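Kotesley students teach robot arm to rebuild a desktop PC

Students in the automation class at Kotesley Technical College are spending the spring term on a job most repair shops still do by hand: putting the parts back into an old desktop computer.

The project is part of a regional student competition, the Nerna Assembly Round, to be held at the Trultgate exhibition hall in April. Each school gets one robot arm, one used office computer and 30 minutes on the clock. Points are given for every part seated correctly, and points are taken away for bent pins, scratched boards and any time a team member has to reach in and help.

The Kotesley team has split the work into stages. Processor first, then memory, then the expansion card. The parts wait in a gray fixture that the class designed and 3D-printed, and the arm picks them up from there. The students are now on their fourth version of the fixture. In the earlier ones the slots were too tight, and the gripper would lift the whole plate along with the part.

The processor is the stage that has taken up most of the team's evenings. The chip has to be held by its edges, kept level and set down into the socket with no sideways push.

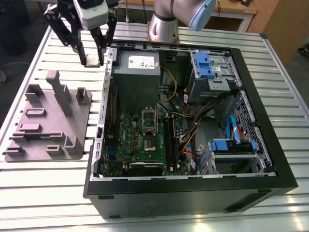 Irfan Sethi said the class had expected the arm to be the hard part and had lost most of February to the fixture instead. A fraction of a millimeter in the wrong slot, he said, and every move after that one is off as well.

The class began with 29 students from three programs, and the team going to Trultgate was picked from those who signed up for the extra lab hours. Frida Bergmann wrote most of the motion code. Teófilo Huaranga handles the fixture drawings and the printer. The arm is on loan for the school year from Ketilsson, a local machine builder that also lets students use its workshop on Sunday afternoons.

Under the competition rules, the computer has to lie on its side with the panel off, and cables that belong to the case may not be removed. Teams may tie cables back, but only before the clock starts. That rule has caused some discussion in the class. A wire that sits an inch from where it was the day before can stop the gripper halfway into a move, and the students have had to write in extra clearance on nearly every path.

The team runs the full sequence twice each evening and keeps a log of where it stopped. According to the log, the processor stage now succeeds in almost 99 percent of tries on the practice board. Memory is further behind. The module needs a firm, even push at both ends, and the arm tends to seat one side before the other.

The expansion card has been tested only by itself so far. The plan is to add it to the full sequence once the memory stage is steady.

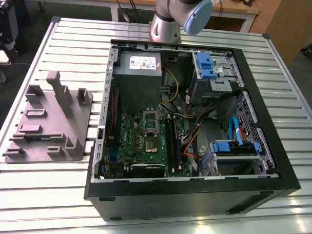
Will the team be allowed to adjust its program on the day of the competition?

Teams get one 30-minute setup period before their first run and can change anything in the code during that time. After that, only the starting position of the arm may be corrected.

Instructor Halldóra Grímsdóttir said the class will write up its results whatever the score, so that next year's students do not have to start from an empty plate. The fixture drawings will be kept with the report.

Kotesley will make 2 scored runs at Trultgate, and the better one counts. The hall opens to visitors at 10 a.m., and admission is free.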